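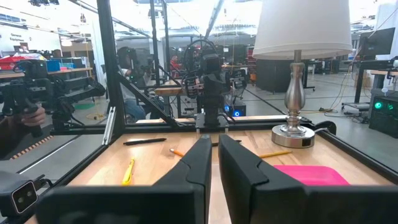

Desk, before sorting. Pens, pencils, one highlighter, pink tray, lamp.

So I read another one of those desk reset guides last night. Pakzad this time. The claim is that if everything you write with lives in one tray, you will "recover your mornings." I have some doubts about my mornings being lost in the first place, but I own a tray, so let's go.

The tray is pink. Very pink. The guide says to pick a calm color. I picked the one that was on the shelf at Lolton in March, and I'm not buying another one to please a blog.

First rule in the guide: take everything out and spread it on the table. Fine. Done. I now have a messier table than I started with and I'm supposed to feel progress.

Second rule: test every pen. This one I'll give them. I've been putting dead pens back in the cup for years like they might get better.

Third rule is where they lose me. You're meant to keep 2 things to write with. Two! One pen, one pencil. Has the person who wrote this ever put a pencil down and walked into another room? I need a spare just to find the first one.

The comments under it are all "life changing," by the way. More than 1,000 of them. I scrolled for a while looking for one person who still had the tray in use a month later. Didn't find one. Maybe they're all too busy enjoying their mornings.

On the short pencil. The guide says anything shorter than your hand goes in the trash. Why? It has a point on one end and it writes. Short pencils are good for crosswords and for marking a shelf before you drill it. It stays.

Highlighter: they say digital only now. I print things. I mark them in yellow. Next.

Now the lamp, which gets a whole section to itself. According to Pakzad a lamp with a shade is "visual weight" and I should swap it for a clip-on light. They then link to a clip-on light from Skekeck. You see how this works.

I like my lamp. White drum shade, silver base with all the curves, round foot. It looks like it came out of a hotel hallway and it throws a soft light. The clip-on I had before it fell into my soup.

One real complaint about the lamp, to be fair. That foot takes up space, and pencils roll up against it and hide – so I've pushed it over to the right and I'm keeping the left side for writing. We'll see if that holds up.

Someone asked if I tried the Jalleck divider set instead of a tray. I did, last year. Little slots for everything. The pens I wanted were always in the slot under the papers. A flat tray with a low rim is dumb enough that I might keep using it.

Progress report after about 4 minutes of sorting: pencils in the tray, pens in the tray, highlighter in the tray. The guide sets aside a full afternoon for this. With what, a string quartet?

I'll leave it like this for 2 weeks and post again. My bet is the tray ends up full of receipts and the pens are back on the wood. If my mornings come back I'll say so.

September 2, 2021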